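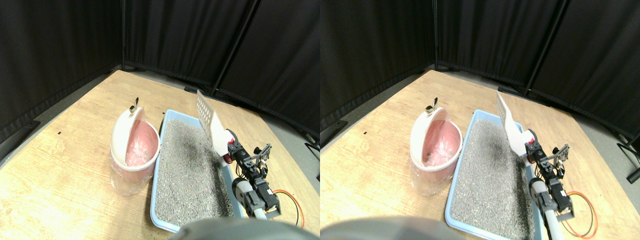 Dae-han Cha says the gripper is better than the arm it's sold with, and that if Kodach offered it separately the club would have bought two grippers and kept the old arm.

Home Reviews Build Notes Meets Back Issues

Kodach servo arm and gripper kit, used for one term by a student club

Reviewed by Ingeborg Fuchs

I agree with Dae-han on the gripper and only partly on the arm. The Otville student robotics club has had the kit since January. We bought it for the Household Chores event at the Brenham meet, where each team draws a job from a list and has the rest of the term to get a robot to do it. We drew the cat litter. The robot has to take hold of a scoop, lift clumps out of a tray, and tip them into a lined bin next to it. Points come off for litter on the table.

This review covers the arm, the gripper, the wiring and the software that ships with them. I have left out the tall stand and the rest of the robot, which are our own and won't match anybody else's.

What it costs and what you get

We paid $967 for the kit with shipping. That bought the servos, the metal brackets, the gripper, a control board, a power supply and two bags of fasteners. There is no base. The instructions assume you will bolt the arm to a flat board, and if you plan to hang it off something else you will be drilling your own plate. Ours took two tries.

The printed manual is thin and the good version is online. Download that before you open any bags. The printed one has the elbow bracket facing the wrong way in one drawing, and we built it that way.

Assembly

Four students put it together over three meetings. Most of that time went to centering the servos, which has to be done before the brackets go on. The manual mentions it once, after the step where you needed it. Take the horns off, power each servo, send it to the middle, then fit the horn. We skipped one at the wrist and the whole thing sat crooked until we took it apart again.

The brackets are good. They are black metal, the holes line up, and none of ours have bent. The screws are soft. Use a driver that fits properly and throw out the little L-shaped one in the box.

The gripper

For the price this is a strong gripper. It closes evenly, and it will hold a plastic scoop by the handle with the blade up or down. The scoop was our biggest worry. A litter scoop has a wide blade and a narrow handle, so when it is loaded all the weight is trying to twist it out of the fingers. With the pads that come in the kit it slipped. With a wrap of rubber tape on the handle it stopped slipping. The rules at Brenham allow tape on the tool as long as it comes off clean, so check your own rules before you count on this.

Closing force is set in software on a scale with no units. We ended up well short of the top. At the top setting the servo gets warm and starts to buzz, and after a few minutes the board shuts it off.

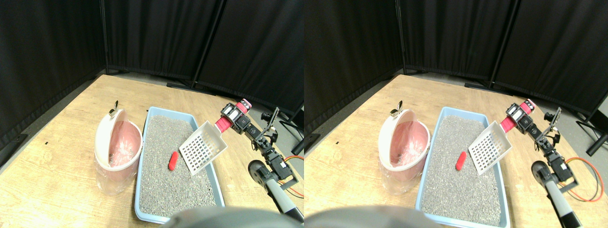
Otville Build Notes, Vol. 6, p. 56

The arm

The arm is where I have complaints. The shoulder servo is fine when the elbow is bent and weak when the arm is reaching. Our tray runs front to back on the table, and the far end of it is at the limit of what the arm can do with a scoop in hand. Near the front it digs well. At the far end it sags, and the blade goes into the litter lower than you told it to. We handled this by raising the far waypoints a little until the actual path looked right. It works, but you have to redo it whenever somebody moves the table.

The wrist is better than the shoulder. Tilting the blade down toward the litter and back up to level is smooth, and level is what matters most in this job. If the blade comes up tilted, the clump rolls off the side. We spent more practice time on that one motion than on everything else put together.

We practiced with a small red piece laid on the litter. It is easy to tell from the gray, which helped the students who were steering and also helped the ones writing the color detection. Real clumps are gray on gray and the detection code does not find them. At the meet the judges place the clumps, so we drive that part by hand.

Wiring

The kit's servo leads are too long for some joints and too short for others. The extra length ends up as loops of orange and red wire near the gripper, and loops catch on things. Ours have snagged on the tray rim more than once. Zip ties at every bracket are the obvious answer, but tie them with the arm fully stretched or you will pull a connector out the first time it reaches. We did that on a Sunday, with the only spare lead at somebody's house.

The connectors themselves hold up. The labels on them don't. Write the joint number on each lead with a paint pen on day one.

Software

The supplied program is simple and our younger members could use it in one meeting. You move sliders, save a position, and play the positions back in order. There is no way to slow down a single move without slowing all of them, and for scooping you want a slow lift and a quick return. Dae-han wrote a short script that talks to the board directly and gets around this. The command list is complete and accurate, and I give Kodach credit for that.

The program forgets the servo offsets if you close it without saving. It does not warn you.

A note on the bin

This isn't part of the kit, but other teams with the same draw have asked. Ours has a flip lid that stays open and a clear bag inside. Tip over the middle of the opening. If you tip near the rim, the scoop touches the bag and drags it inward, and then the next load goes down the outside. Leave enough bag hanging over the rim that it can't be pulled in.

Compared with the Kramer

The club's old arm is a Kramer. It has a stronger shoulder and a much worse gripper, and it is louder. For lifting blocks I would still use it. For holding a tool with a handle the Kodach is the one to get. Swapping the Kodach gripper onto the Kramer arm is possible if you can cut a bracket, and two of our students want to try it over the summer.

Who should buy it

A club with at least one person who can write a little code will get good use out of this kit. A class that needs everything working by the second week should look at something already assembled. If your job involves reaching a long way with weight at the end, plan on a shorter reach than the one printed on the box, or put the robot closer to the table. We moved ours closer and it helped.

Spare servos ship separately and ours came in nine days. Order one shoulder and one wrist with the kit.

2392 views | 6 comments | Share

Contact the editors | © Otville Build Notes | Back to top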